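I stained our back deck over the last two weekends, and I'm finally ready to say something about the Murum deck oil kit, because I went back and forth on buying it for most of the spring. There weren't many reviews when I looked, and the ones I found were all written the day after the can was opened. So I waited a little.

Some background first. Our deck is pressure-treated pine, built by the people who owned the house before us, and it gets full sun from lunchtime until dinner. The last finish on it was a solid brown stain that peeled off in sheets (never again!). I sanded most of that off in January, during that weird warm spell, which my neighbor Norbert Slanina thought was hilarious, and then the boards sat bare until summer. 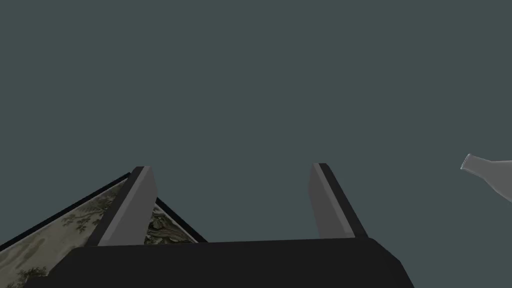 A gripper against a plain dark gray background.

The kit comes with two cans of oil, a pad applicator that screws onto any broom handle, a little corner brush, and a pair of gloves that fit no human hand. I paid $68 for it at Hoekstra, the lumber yard out on the Retasthorpe road, and it was $58 there a week later, so ask if a sale is coming up. I did ask if they'd refund me the difference. They were very nice about saying no.

The oil itself is great. It's thin, almost like salad dressing, and it soaks in so fast you can see the board change color behind the pad. I picked the shade called Irkmont, a warm gray-brown, and on pine it comes out a bit more honey than the sample chip. I like it more than the chip, to be fair, but if you're matching a fence or a railing then do a test board first and let it sit overnight. Mine looked really orange for the first few hours and I had a small panic.

What I loved most is that there are no lap marks. With the old stain I was running from one end of the deck to the other like a crazy person trying to keep a wet edge, and with this one I stopped halfway for a sandwich – a long sandwich – and I can't find the spot where I started again.

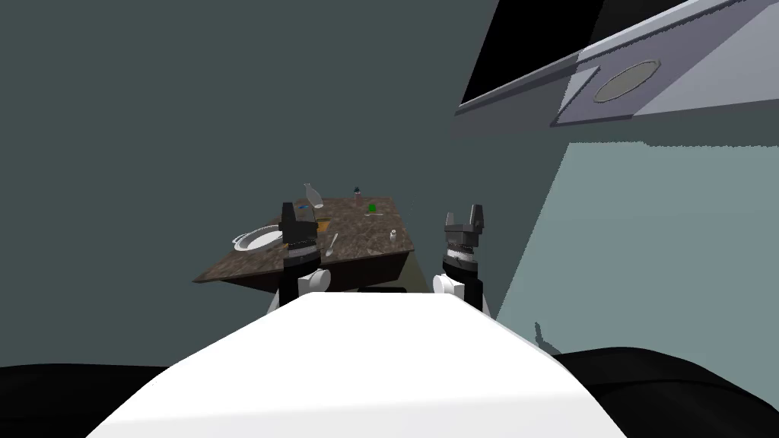 Two robot arms held upright, with a table ahead.

Now for the applicator. The pad is fine on flat boards, it holds plenty of oil and doesn't drip much, but the plastic neck where it joins the handle is flimsy. Mine started wobbling on the first afternoon and I ended up wrapping it in duct tape. It also can't get down into the gaps between the boards, so you'll be on your knees with the corner brush, and the corner brush sheds. I picked bristles out of the finish for ages and then gave up and used an old paintbrush from the garage, which did a much better job. If Murum sold the oil by itself for a few bucks less I'd skip the tools completely.

The coverage claim on the can was a stretch for me too. My boards were thirsty after all that sanding and they drank up the first can before I'd reached the steps. I needed 3 cans in the end, so that was another drive out to Hoekstra. If your deck is old or newly sanded, buy the extra can up front and return it if you don't open it.

Oh, and the smell! It's strong but it isn't awful, kind of nutty, and it was gone by the third day. Keep the dog inside. Lay your oily rags out flat to dry outdoors too, the can has a big warning about them catching fire if you leave them in a pile and I'd take that seriously.

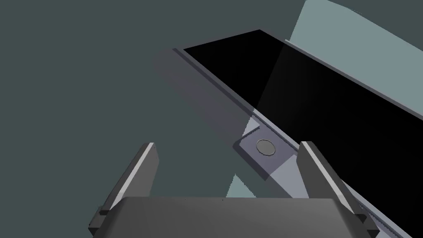

A smartphone with its black screen, seen close up.

We've had one good rainstorm so far and the water beaded up nicely everywhere except the top step, where I think I wiped off too much. Yevhen Panasiuk, who built the pergola next door, told me to put a second thin coat on the steps anyway, so I'll do that when it cools off.

Four stars for the oil, two for the tools. I'd buy it again for the color alone, and I've already got my eye on the picnic table. I'll add a note here once it's been through a winter.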